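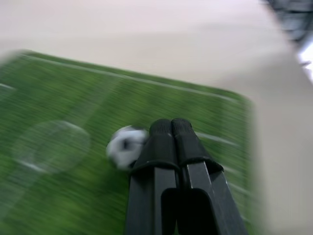
The little green soccer mat, corner end.

I've been keeping what I call a "later book" since July, and a few of you asked about it in the comments on my last post, so I thought I'd put the kettle on and write the whole thing out properly. Fair warning, I'm on my second cup already and I tend to wander.

It started with a conversation I had with my friend Josiane Vidal, who I've known since we both worked at the Lundgren office and ate our lunch on the same cold bench every day. I was complaining to her (again) that I never finished anything. I had a half-read novel on the nightstand, a course in bookkeeping I'd paid for and opened once, a coat with the lining hanging out of it, and a letter to my aunt that had been "nearly done" since before Easter. And Josiane, who is very patient with me, asked what I did when a new idea turned up in the middle of an old one. Well, I went and did the new one, of course! Doesn't everybody?

She told me to write it down instead and go back to what I was doing. I remember being a bit put out, to tell you the truth. I think I'd wanted sympathy and possibly a biscuit.

But I did have a notebook, a plain one with a grey cover that I'd picked up in Irkcombe when we were there for the weekend and it wouldn't stop raining. So I wrote LATER on the first page and put it in the kitchen drawer with the tea towels. By the end of the first evening I had 10 things in it. Look up whether lemon trees like coffee grounds. Ring Fidelina. Find out why the hall light hums. Learn Portuguese, maybe??

What surprised me was how little of it I still wanted a week later. I sat down with the book after supper and went through the list with a pencil, and the Portuguese was gone, the lemon tree was gone (I don't own a lemon tree), and I rang Fidelina Salazar right then and there and we talked until my ear was hot. The hall light still hums. I've grown rather fond of it.

I know some people would do this on their phone. Han-gyeol Hwang, who is in my walking group and much better organized than I am, has everything sorted into coloured folders in an app called Vatero and swears by it. I tried it for a fortnight. My trouble is that once I've picked up the phone to write down a thought, I've also seen a message, and the weather, and somebody's new puppy, and then it's dark out and the potatoes have boiled dry. Paper only does the one thing, bless it.

I should say something about the rules, although calling them rules makes it sound grander than it is. I write the thing down in as few words as I can manage, which for me is quite a discipline. I don't look at the list again that day. Once a week I go through it with the pencil, and anything I've stopped caring about gets a line through it, and I pick one thing to move over to the calendar on the fridge. Only one. I got cocky in the second month and moved over five, and spent the whole week feeling behind and snapping at people I love.

The crossing out took some getting used to. I'm a keeper by nature, and it felt wasteful to strike out a perfectly good idea. Wahyudi Nair, who taught the evening course I eventually did go back to (yes, the bookkeeping!), had a way of looking at it that helped me. He pointed out that a ledger with nothing ever closed off is just a worry with columns. I wrote that on the inside cover.

I counted up this morning, since I knew I'd be writing this, and there are 43 entries crossed out and 2 I've carried forward every single week without doing a thing about them. One is the coat lining. The other is private, but it's a phone call, and I think I know by now that carrying it forward isn't the same as getting ready to make it. I may put it on the fridge this week. I've said that before, mind you.

The novel's finished, by the way. I didn't care for the ending. The letter to my aunt went off too, six pages, and she wrote back nine, so now I owe her another one and that's gone in the book.

I'm not going to tell you it's changed my life, as I'm still late for most things and I still lose my glasses on top of my head. My evenings are quieter, though. When a thought comes barging in while I'm reading, I get up, write it in the drawer book, and come back, and the chair's still warm.

Hwa-young Do left a comment asking what happens when the notebook is full. I hadn't thought about it at all! I have eleven pages left and I write large. Do I copy the leftovers across, or start clean and trust that the important ones will come back by themselves? I lean toward starting clean, but it makes me a bit nervous about the coat. If you've kept one of these for longer than I have, please tell me what you did, and I'll pass it along in the next post, along with the soup recipe I promised the Trillbridge crowd and keep forgetting to type up.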